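February 2026

Week three without buying anything to wear, and I am still waiting to feel lighter. The people who recommend this sort of thing always say they feel lighter. I feel the same, except that I know more about my socks than I used to.

I should put down how it started because I will tell it differently later. In September I signed up for Trakeo, which is an app where you log every piece of clothing you own and then tap it each time you wear it. After a while it tells you what each thing has cost you per wear. I signed up because it was free for the first stretch and because I had just moved the winter boxes down from the top of the closet and been annoyed by them. I did the shirts in one evening, the pants the next, and then I quit until after New Year's, when the reminder emails took on a tone. "Your closet misses you." My closet is a closet.

So in January I finished the job. The total came out at 300 items, right on the nose, which looked so suspicious that I went back through the list and found I had entered one cardigan twice and left out my raincoat. Still 300. I don't believe in signs and I didn't start then.

The app's big number, the one it puts on the front page in a green circle, is what it calls sleeping value. That is the money sitting in clothes you haven't worn in the past year. Mine was $1,454. I looked at it for a good long time and tried to be ashamed, and then I looked at how they got it. You type in what you paid. If you don't remember what you paid, it fills in a guess. I don't remember what I paid for anything, so most of my sleeping value is made of guesses by a company that also sells a premium plan for people who are worried about their sleeping value. The wool coat from my aunt went in at $180. She gave it to me. I changed it to zero and the green circle hardly budged, so I don't know what it was adding up in the first place.

All the same, the number did its work. I have not bought a stitch since the middle of January, and I can't claim that was my own idea.

What I keep turning over tonight is whether any of it makes a difference outside this apartment. The line you hear is that if we all bought less they would make less. Maybe. I've worked in ordering (paper goods, long time ago) and I never saw a warehouse slow down because one woman in a two-bedroom skipped a sweater. They mark it down, then they mark it down again, then it gets baled and goes somewhere with somebody else's name on the dock. My not buying it might just mean it travels farther.

Then there is the donation question. I took two bags to the Clistdale drop box last year and felt fine about it for a whole afternoon. The box is painted with a big tree. I have since read the small print on the side, standing there in the wind like an inspector, and it says the contents are sold to support operations. Which operations? Tree painting? I'm not accusing them of anything. I'd only like one of these outfits to say flat out, we sell your shirts by the pound and here is what we get for it. I would give them more shirts.

The swap was a better idea, at least on paper. It was in the hall on Geddes Street last weekend, bring ten pieces and take ten pieces. I brought ten. I went around the tables twice and came home with one scarf, and I'm not sure about the scarf. It had the feel of a room where everybody had brought the things they were sorry about. There was a lot of polyester with one good button. I saw one of my own blouses go off over a stranger's arm and I was pleased, and then I spent the bus ride wondering if it would be back on the table at the next one. It probably will. It pulls across the shoulders, and I said so on the tag, but people don't read tags.

Mending I believe in a little more, though not as much as the mending people do. I did the elbow on the gray sweater with the wrong color yarn on purpose, because visible mending is the fashion, and it looks like I did the elbow with the wrong color yarn. It's warm, though. It took me two evenings and the better part of a radio series about lighthouses. If I count my hours the way Trakeo counts my dollars, that is now the most expensive sweater in the house. The app has no box for that. I looked.

I also tried the "cold wash only" advice for the whole of January. It's supposed to double the life of your clothes. Double compared with what, nobody's article said. The towels came out smelling like a basement and I went back to warm for towels. For everything else I can't tell any difference, which I suppose is an argument for cold. And the special Tretusby soap sheets my sister-in-law swears by (no plastic jug, very virtuous) left a gummy bit stuck inside a pillowcase. I've got most of the box left. I'm using them up two at a time, and that can't be what they had in mind.

Here is where I've ended up for the moment. I don't trust the green circle, I don't trust the tree on the box, and I've got doubts about the scarf. The only figure I do trust is one I worked out myself with a pencil. I went through the list and marked what I had worn in the last month without being reminded, nudged, or guilty. It came to 52, and that's with underwear. The rest is weather insurance and other people's birthdays.

So I've written out a plan for the rest of the winter. I am putting it here and not in the app, so that it can't send me a badge.

1. Leave the coat alone. I don't care what it scores.

2. Nothing goes to the drop box until I've asked in writing where it goes. I'll give them 14 days to answer. I expect a leaflet.

3. Go through the soft knit things and decide, piece by piece, keep or rags. Start with the pale green one with the dark olive squiggles, which is a keep, whatever the per-wear says. I like the loops on it. The old undershirts are rags and have been for years. 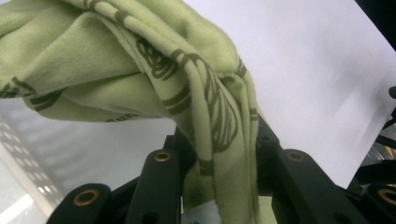 4. Stop reading lists of how many pieces a person needs. The last one said a number so low that the writer must never have spilled soup.

5. Fix the zipper on the blue jacket, or pay to have it fixed, and quit moving it from chair to chair. Get a price first. If it's more than the jacket was, think about it overnight.

6. Cancel Trakeo before the free part runs out. Write down the date somewhere other than in Trakeo.

I've just checked on number six and there is no cancel button, only "pause my journey." I pressed it. It asked me why I was pausing and gave me a row of faces to choose from. I picked the middle face. Then it offered me a discount on the premium plan, so I suppose the middle face is the one that gets you the discount.

Snow again since supper, fine dry stuff that won't stick. I wore the gray sweater all day with the bad elbow and one person at the pharmacy said she liked it. She might have meant it. She also asked if I wanted to join the rewards club.

Must remember to move the boots off the radiator before bed, and to call about the zipper in the morning.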